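Mastano hand-held gripper: tried at the Clirkbridge open day 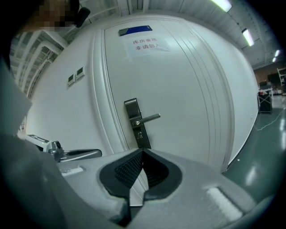 The Mastano is a gripper you hold in your hand and use to do a job while it records what you did, so that a robot arm can be trained on it later. I went to the open day in April to see if it would suit our small shop, where we have one Dundari arm and not much time to program it. Visitors could carry the tool around the building, and doors were the part I cared about. The storeroom door has a silver lever handle with a flat arm, very close to the ones we have at work, and a taped-up notice in red Chinese telling people to keep out unless they have business there. I practiced lining up on that handle for a while and left the door shut.

The housing is light grey plastic and feels solid. The jaws have a soft black rim and a textured surface inside. They closed well on a lever and on a plastic cup. They did poorly on a thin washer, which I dropped four times before I gave up. The trigger is stiff for the first half of its travel and then goes light, and it took me most of my turn to get used to that.

Weight is my main complaint. I had it for 30 minutes and my wrist was sore by the end. The older Kravchuk tool we borrowed last year was lighter, although its jaws slipped on anything smooth.

The staff ran one playback for us on a bench arm. It had been trained on 532 recordings of picking up a cup and setting it on a tray. It got 16 out of 20 while I was watching. The misses were all on the tray side, where it let go too high.

The price quoted on the day was $1,284 for the tool and one battery. The charger is extra, and I think it should be in the box. Software is included for the first year.

I would buy one for door and handle work. For small parts I would wait for the narrow jaws, which they said were still being tested.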